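Notebook, July, Araya bench

Started 9:40, wrapped up a bit after six

OK, the reweighting works. Writing this down while I still remember what I did in what order, because the last entry on this was three lines long and Hiwot rightly complained.

Background for whoever reads this later: the Viltulton policy was trained on 3,000 tabletop demos, and on a tidy table it does great. Put more stuff on the table and it starts dithering. It goes out toward the target, drifts to whatever is next to it, comes back, drifts again, times out. We blamed the grasp head for weeks. Gemechu's hunch was that the grasps are fine and the trouble is in the approach, since so few of the demos have another object close to the target. So: same network, same data, but the loss counts the crowded approach segments more heavily. No new collection at all, and that is the part I love.

What I changed

Han-gyeol wrote a script that tags every demo segment by the gap between the target and its nearest neighbor. Anything under the gap threshold gets the bigger weight. We tried a weight of 2, then 4, then 16 for a laugh. At 16 the arm gets very cautious and creeps everywhere, which was kind of fun to watch but no use. 4 is the keeper. Checkpoint is on the Cornar drive under my initials, the one ending in w4. Please don't use w4_old, it has the wrong normalization stats and I should delete it.

Fine-tuning took most of the night on one card. Loss curve looks boring in a good way. There's a bump early on, and Aušra thinks it's the warmup being too short. She may be right, I haven't checked.

Bench runs

400 trials total across baseline and w4, same split for each, object layout reshuffled from the seed list so both policies get the same tables. Hagos did the resets all afternoon and kept the layouts honest, thank you!! Without him I would have been nudging things into easy spots without noticing.

The drifting is way down. Baseline did its back and forth thing in a big share of the crowded layouts and w4 hardly does it. When w4 fails now it fails at the end, closing the fingers a little high or a little early, and that's a much nicer problem to have. I still need to go through the logs properly and get the split by object before I quote anything to Prestport.

Stuff I noticed that isn't in the numbers:

Round things are still harder than they should be. Lots of late corrections right before the close.

Things lying on their side confuse the language part a bit. "Pick up the cup" is fine, "pick up the cup by the rim" is a coin flip.

Going in low from the side seems to beat coming down from the top when there's a plate underneath. I'd like to know if the policy picked that up from the demos or if it's luck with this seed.

The big dark object at the side of the table shifts the auto exposure on the wrist view. Locked the exposure after the first block and reran that block.

Layout from the crowded set:
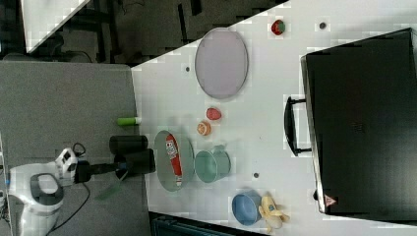 Crowded layout, gripper beside the glass plate with the ketchup bottle. Teal cup on its side next to the plate.

I like this one for debugging because the bottle and the cup are such close neighbors, exactly the gap range the new weights are aimed at. If anybody wants to compare checkpoints quickly, use this layout first.

Next

Sweep between 2 and 4, and maybe 6. Longer warmup (Aušra).

Rerun with only 300 of the demos to see if the weighting helps more when data is short. Gemechu bets yes. I bet yes too so it's not much of a bet.

Ask Han-gyeol whether the gap tag can use height as well, right now it's flat distance only and a bottle on a plate counts the same as a bottle on the table.

Exposure lock into the startup config so I stop forgetting it.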